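Suspended timber floor: expansion gap under skirting, how much and where?

Posted in Flooring and Joinery
Karthikeyan Kamath

I am laying solid oak boards in a ground floor room in Oltthorpe. The boards are 20 mm thick and go over the existing joists. Skirting is already off on all sides. The supplier's sheet asks for a gap at every wall, but my replacement skirting is only 14 mm thick at the base. Plain room, board floor, pale skirting, much like these:
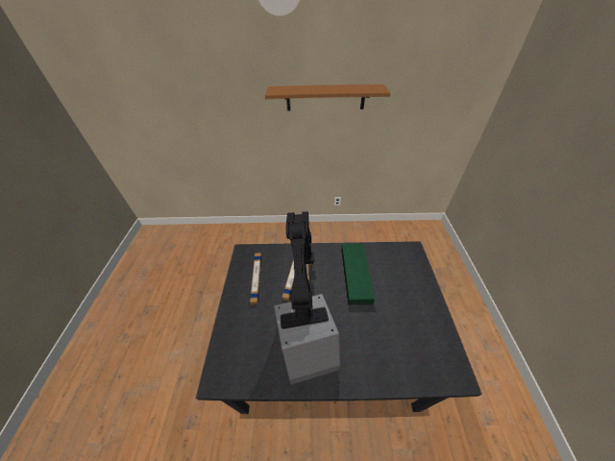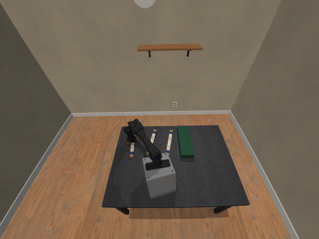 My boards will run parallel to the longer wall. The room is 300 cm across the boards. Do I need the same gap at the ends as at the sides, and can I go under 14 mm without trouble later? Moisture meter reads nine per cent on the boards. They have been in the room, opened, for two weeks.

Navickas

Timber moves mostly across the grain, so the side gaps matter far more than the end gaps. Oak changes in width by something near a quarter to a third of one per cent for each one per cent change in moisture content, depending on how it was sawn. Over 300 cm that is 7.5 to 10 mm for one point. If the room goes from nine to eleven per cent in a damp autumn you would want 15 to 20 mm in total, shared between two walls if the floor is free to move both ways.

Secret nailing to the joists holds it back a good deal, but I would still leave 12 mm each side. That gives your skirting only 2 mm of cover, and none to spare when the boards shrink. Get 18 mm skirting, or undercut the plaster and let the boards run beneath it – messy, but it works. Six or seven millimetres at the ends is enough. Do not fill any of it with caulk.

Diltby

just use scotia, covers everything. I did mine with Zomari beading and its fine

Navickas

Scotia will cover it. Pin it to the skirting and never to the floor, otherwise the first dry spell pulls it off the wall. Check the airbricks before you lay anything, too. In September I lifted a floor that had cupped badly, and two of them were blocked with soil.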